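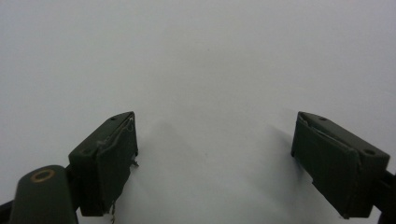 ¿Cada cuánto cambiáis las almohadillas de los dedos? ¿Hay alguna norma?

Publicado en junio por Timothée Vidal
Lectura: 2 min

Buenas. Tenemos pinzas de mano para grabar demostraciones y una célula con la misma pinza montada en brazo (colaborativo, sin vallado). En el taller de Coste cada uno cambia las almohadillas cuando le parece. Unos a la primera rozadura, otros cuando ya se caen a trozos. Llevamos 210 demos con el mismo juego y los bordes ya están redondeados, con hilos sueltos por el canto.

Dudas:
- hay algo en la ISO 10218 o en la TS 15066 que diga cuándo se retira un dedo gastado?
- los hilos se cortan y ya, o hay que cambiar?
- vale mezclar dedo nuevo con dedo viejo?

Me piden un procedimiento escrito y no se por dónde empezar. Gracias

Respuesta 1

Número de ciclos en la norma no vas a encontrar. Va por evaluación de riesgos + lo que diga el manual del fabricante de la pinza. La TS 15066 te sirve para contacto con personas (fuerza, presión) y ahí el dedo cuenta: si la goma se va y asoma un canto duro, cambia la superficie de contacto y lo que mediste ya no vale. Repetir medida.

Lo que hacemos en Devel, por si te sirve de plantilla:

- Revisión visual al empezar turno. Hilos, cinta levantada, grietas, holgura en los pasadores.
- Hilo suelto: máquina parada, se corta a ras, se apunta. Si vuelve a salir en el mismo sitio, fuera el juego. Nunca tirar del hilo, levanta el resto.
- Siempre por parejas. Dedo nuevo con viejo no, agarra torcido y las demos luego no se parecen entre sí.
- Tope de 606 ciclos aunque se vea bien. El número es nuestro, salió de nuestras piezas, no lo copies tal cual.
- Tras el cambio, 8 agarres de prueba sobre superficie lisa y clara, que se ve bien si cierran paralelos.
- Fecha y juego en la hoja. Sin hoja no se graba.

Para la pinza de mano lo mismo menos la parte de fuerza. Ojo tambien con las articulaciones, si hay juego ahí da igual lo nueva que esté la almohadilla.

Hazel Haverford

Respuesta 2

nosotros cinta nueva encima y a correr, llevamos meses. los dedos Fasteren aguantan bastante

Respuesta 3

Lo de la cinta encima, cuidado. Cambia el grosor y el rozamiento, y en un brazo sin vallado eso es una modificación que hay que documentar. Para grabar a mano pues bueno, pero apuntadlo en los datos, que luego alguien entrena con todo mezclado y a ver quién lo separa.

En Bronari revisamos cada 60 demos mas o menos. Foto de los dos dedos abiertos, siempre desde la misma posición, y se compara con la del juego recién puesto. Tarda nada. Lo de las parejas que dice Hazel, totalmente de acuerdo.

Comentario de Timothée Vidal

Gracias! Me quedo con la hoja y las parejas. El tope de ciclos lo sacaremos midiendo. Hazel, los pasadores los miráis con galga o a mano?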